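The arm on bench 3 ran its third full week without me standing next to it, so I can write up what has changed. It handles small household items and display food, one piece per pick. The log stands at 2279 picks.

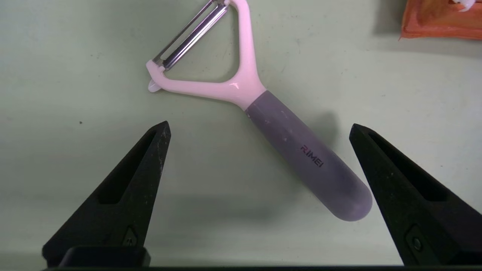 Bimenness Returns and Sorting

My job used to be the picking. Now I set out the items, watch grip width and write down the misses. Peelers are slow because the handle is round and the head is flat, and the grip point matters. Melquiades Pacheco moved from picking to writing the item sheets, 13 so far. He says his wrists are better and his afternoons are longer.
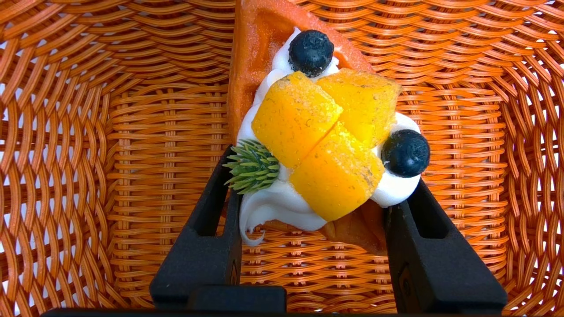 Waffle replica with mango cubes, held low on the sides.

Soft-looking pieces are hard plastic, so force can stay constant. Irregular outlines still need a person to approve the first grip. That approval was not in anyone's job description and we have asked for it to be added before August.
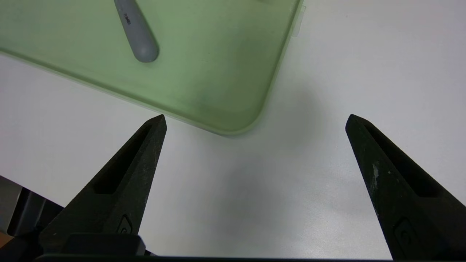 Fingers open near the green tray.

Pens and other thin cylinders are next. Shift lengths are unchanged. The Plendum software update is due Fri 6 July and I will rerun the peeler settings after it.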